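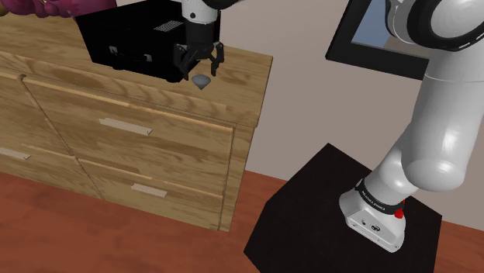
工单主题:Grorkari 月报按供应商关联后丢行,名字看上去一模一样却连不上
提交日期:08/07/2022
系统:Stildale 采购库(Oracle,数据库字符集 AL32UTF8)
相关组件:Witutent 导入程序、Grorkari 报表
优先级:中
状态:已解决,留作参考

问题描述

采购那边反馈,Grorkari 里的供应商汇总表和订单明细对不上。最新一批导入的订单一共 2,000 行,明细页能全部翻出来,可一到按供应商汇总那一页就少了 370 行。没有报错,没有告警,作业日志干干净净,全是成功。

少掉的行全部属于同一家供应商:Simões。其他供应商一行不少。

报表背后的查询很简单,贴在下面,方便大家对照:

SELECT s.supplier_id, s.supplier_name, COUNT(*) AS order_cnt
FROM po_order o
JOIN supplier s
ON s.supplier_name = o.supplier_name
GROUP BY s.supplier_id, s.supplier_name;

先说一句,我知道拿名称当关联键不好看!这是老系统留下来的接口,导入文件里只有名称,没有供应商编号。这件事后面还会说到。

复现步骤

1. 在测试库里刷新一份 supplier 和 po_order。
2. 跑上面的查询,确认结果里 Simões 这一家没有新批次的订单。
3. 改成外连接,把没匹配上的行捞出来:

SELECT o.order_id, o.supplier_name
FROM po_order o
LEFT JOIN supplier s
ON s.supplier_name = o.supplier_name
WHERE s.supplier_id IS NULL;

4. 返回 370 行,supplier_name 全部显示为 Simões。

测试库和生产库这 2 个环境结果完全一致,这是个好消息,说明问题在数据里,随便折腾测试库就行,不用碰生产。

排查记录:空格

第一反应当然是尾部空格,这种事大家都遇到过。试了 TRIM:

SELECT COUNT(*)
FROM po_order o
JOIN supplier s
ON TRIM(s.supplier_name) = TRIM(o.supplier_name)
WHERE o.batch_id = :b;

数字没变。顺手又用 REPLACE 去掉了不间断空格(U+00A0)和全角空格(U+3000),还是没变。TRIM 默认只去普通的半角空格,所以这两种要单独处理,以前在别的工单里吃过亏,这次就一起试了。

结论:跟空格没有关系。

排查记录:大小写和会话参数

接着怀疑会话级的 NLS 设置。Grorkari 的连接池和我们的命令行工具用的不是同一套初始化语句,万一有一边改过 NLS_COMP 呢?查了一下:

SELECT parameter, value
FROM nls_session_parameters
WHERE parameter IN ('NLS_COMP', 'NLS_SORT');

两边都是 BINARY。也就是说等号比较的时候,数据库老老实实逐字节比,字节不同就不相等。当时看到这个结果觉得没什么用,现在回头看,答案其实已经摆在这里了。

UPPER 两边也套过,没有用。

排查记录:物化视图没刷新?

有同事提到 Grorkari 的汇总页也许走的是物化视图,数据是旧的。这个想法很合理,于是去看了执行计划,确认查询直接读基表,没有发生查询重写。再手工跑一次基表查询,结果和报表相同。这条线排除。

排查记录:导入程序丢字符

Witutent 读的是 UTF-8 文件,会话的 NLS_LANG 也核对过,字符集部分是 AL32UTF8。假如客户端字符集配错了,常见的症状是问号、倒问号或者乱码,可我们这里每一行显示得都很漂亮,õ 上面那个波浪号一个不少。

到这一步有点抓狂,但也越来越好玩了!两个字符串,肉眼看不出任何区别,从屏幕上复制下来贴在一起也看不出区别,数据库却坚持说它们不一样。数据库一般不会在这种事情上撒谎,那就直接看字节。

排查记录:DUMP 出场

强烈推荐每个跟字符串打交道的人都记住这个函数。第二个参数写 1016,意思是用十六进制显示,并且把字符集名称也带出来:

SELECT supplier_name,
LENGTH(supplier_name) AS len_c,
LENGTHB(supplier_name) AS len_b,
DUMP(supplier_name, 1016) AS d
FROM supplier
WHERE supplier_name LIKE 'Sim%';

supplier 表里的结果:

Simões,LENGTH 为 6,LENGTHB 为 7
Typ=1 Len=7 CharacterSet=AL32UTF8: 53,69,6d,c3,b5,65,73

把同样的语句换到 po_order 上,查没匹配上的行:

Simões,LENGTH 为 7,LENGTHB 为 8
Typ=1 Len=8 CharacterSet=AL32UTF8: 53,69,6d,6f,cc,83,65,73

看到没有!就是它!

supplier 表里的 õ 是一个字符,U+00F5,UTF-8 编码是 c3 b5。po_order 里的 õ 是两个字符:先一个普通的小写字母 o(6f),后面跟一个组合用波浪号 U+0303(cc 83)。显示的时候,字体会把波浪号叠到 o 的头上,看起来就跟前一种没有差别。

原因说明

Unicode 允许同一个带附加符号的字母有多种写法。合成的写法叫 NFC,拆开的写法叫 NFD,两种都合法,在规范上是等价的。可是 Oracle 在 BINARY 比较方式下不管等价不等价,只看字节。于是 JOIN 的时候一边是七个字节,一边是八个字节,自然连不上。

拆开的写法从哪里来的,也找到了。对方换了一个导出脚本,供应商名称改成从文件夹名里取,而那套环境里的文件夹名恰好是拆开的形式。Witutent 收到什么就写什么,一个字节都没动,从它的角度看,它做得完全正确。

为什么只有一家出问题?看了一遍名单就明白了,这批文件里带附加符号的供应商名称只有 Simões。中文名称没有受影响,常用汉字本来就没有这种拆开的写法;纯英文字母的也不受影响。

修复方案

Oracle 自带一个函数专门干这件事,叫 COMPOSE,把字符串转成合成形式。第一次用它解决实际问题,真的很开心,以前只在函数列表里见过它的名字。先在测试库验证:

SELECT COUNT(*)
FROM po_order o
JOIN supplier s
ON s.supplier_name = COMPOSE(o.supplier_name)
WHERE o.batch_id = :b;

返回 2,000,一行不少!

不过不建议就这样把 COMPOSE 写进报表查询里完事。原因有几个:别的报表也在读这张表,每一处都要改;函数套在列上以后,那一列的普通索引也用不上了。数据应该在入库的时候就统一,查询保持原样最省心。所以修复分成先清洗存量,再堵住入口。

存量数据清洗

先看看到底有哪些行需要改:

SELECT supplier_name, COUNT(*)
FROM po_order
WHERE supplier_name <> COMPOSE(supplier_name)
GROUP BY supplier_name;

只有 Simões 一组,370 行,跟前面完全吻合。然后备份、更新:

CREATE TABLE po_order_fix_bak AS
SELECT order_id, supplier_name
FROM po_order
WHERE supplier_name <> COMPOSE(supplier_name);

UPDATE po_order
SET supplier_name = COMPOSE(supplier_name)
WHERE supplier_name <> COMPOSE(supplier_name);

COMMIT;

提醒一下,CREATE TABLE 是 DDL,会隐式提交当前事务,所以备份那一句请放在最前面,别夹在没提交的更新后面。

supplier 表也照着查了一遍,没有需要改的行。如果你那边的 supplier 表里两种写法都有,直接更新会撞上名称的唯一约束(ORA-00001),这时候得先决定保留哪一行,把下游引用指过去,再删掉另一行。 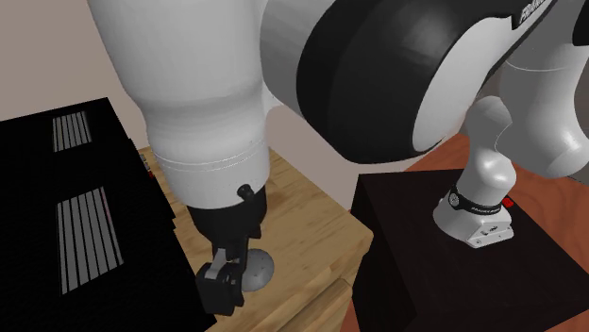
堵住入口

最理想的位置是 Witutent 的转换步骤,读到名称字段就先做规范化,再写库。已经给 Witutent 的配置加了这一项。配置改好以前,测试库里用触发器兜底,写法很短:

CREATE OR REPLACE TRIGGER po_order_name_nfc
BEFORE INSERT OR UPDATE OF supplier_name ON po_order
FOR EACH ROW
BEGIN
:NEW.supplier_name := COMPOSE(:NEW.supplier_name);
END;
/

导入程序每 400 行提交一次,加了触发器以后重跑了整批,没有感觉到变慢。订单量大得多的系统请自己测,行级触发器多少有开销。

另外要注意,如果导入走的是 SQL*Loader 的直接路径加载,INSERT 触发器在加载期间是被禁用的,靠触发器兜底就兜不住了。我们用的是常规插入,没有这个问题。

列长度也要看一眼

排查的时候顺便发现一个隐患。po_order.supplier_name 定义的是字节长度:

SELECT column_name, data_length, char_length, char_used
FROM user_tab_columns
WHERE table_name = 'PO_ORDER'
AND column_name = 'SUPPLIER_NAME';

CHAR_USED 显示 B,就是按字节算。拆开形式的名称比合成形式占的字节多,在 UTF-8 里 õ 合成是两个字节,拆开是三个。名字一长,刚好卡在边界上,就会冒出 ORA-12899。到时候报错信息里写着实际长度超出最大长度,人一个一个数字母却怎么数都没超,估计又要查半天。

改成字符长度的话,ALTER TABLE ... MODIFY 里把长度写成带 CHAR 的形式就行。这次没有动,另开了一张工单,等下游几个接口确认过字段长度再改。

验证结果

测试库:
清洗后外连接查询返回零行。
Grorkari 汇总页与明细页一致。
故意插入一行拆开形式的 Simões,入库后用 DUMP 查看,已经变成 c3,b5。

生产库:
清洗脚本执行完毕,更新行数 370,与备份表行数相同。
报表重新生成,采购已核对并确认。
Witutent 新配置上线,首次导入后检查,没有拆开形式的名称。

跟帖里的几个问题

能不能改 NLS_SORT 来解决?
有人建议会话里设 NLS_COMP=LINGUISTIC、NLS_SORT=BINARY_AI,做成不区分重音的比较。这个思路我们没有采用。不区分重音意味着 Simões 和 Simoes 也会被当成同一个,对搜索框来说很友好,拿来做关联键就太危险了,万一真有两家呢?再说会话参数一改,同一会话里别的查询也跟着变,索引还得另建语言索引才用得上。

DECOMPOSE 又是干什么的?
跟 COMPOSE 反过来,把合成的拆开。想在测试库里造问题数据,用它最方便,不用去找原始文件:

SELECT DUMP(DECOMPOSE(supplier_name), 1016)
FROM supplier
WHERE supplier_name LIKE 'Sim%';

手工写特殊字符怎么写才稳?
用 UNISTR。比如 UNISTR('Sim\00F5es') 是合成的,UNISTR('Simo\0303es') 是拆开的。直接在编辑器里打带重音的字母,你很难知道存下来的是哪一种,脚本再经过版本库和聊天工具转几手,就更说不准了。反过来想看字符串里有什么,ASCIISTR 也很好用,非 ASCII 的字符会以反斜杠加十六进制的形式列出来,比 DUMP 易读。注意 UNISTR 返回的是 NVARCHAR2,拿去跟 VARCHAR2 列比较时会发生隐式转换,写进正式代码前最好用 TO_CHAR 转一下。

全角字母和半角字母,COMPOSE 管不管?
不管。全角的A和半角的A在 Unicode 里属于兼容等价,COMPOSE 做的是规范合成,碰都不会碰它。要处理全半角可以用 TO_SINGLE_BYTE,能对应到单字节字符的才会转换。这个坑我们还没遇到,但供应商名单里中英混排的不少,值得提前查一遍。

为什么不干脆换成用编号关联?
非常赞成!已经跟对方提了,希望导出文件里增加供应商编号一列,目标是 11 月的版本。在那之前名称还得继续用,所以上面这些清洗和兜底都不会白做。

每天跑一次的检查语句

最后把检查语句留在这里,已经挂到 Stildale 的日常巡检作业里,有返回行就发通知。别的表要用的话,换掉表名和列名即可:

SELECT supplier_name,
ASCIISTR(supplier_name) AS code_form,
COUNT(*) AS row_cnt
FROM po_order
WHERE supplier_name <> COMPOSE(supplier_name)
GROUP BY supplier_name, ASCIISTR(supplier_name);

备份表 po_order_fix_bak 先保留,等月结做完再删。如果还有人在别的库里碰到两个长得一样却不相等的字符串,欢迎把 DUMP 的结果贴到这张工单下面,我很想看看还有哪些花样!

关联工单:supplier_name 列长度语义由 BYTE 改为 CHAR(待排期)
处理结果:已修复,工单关闭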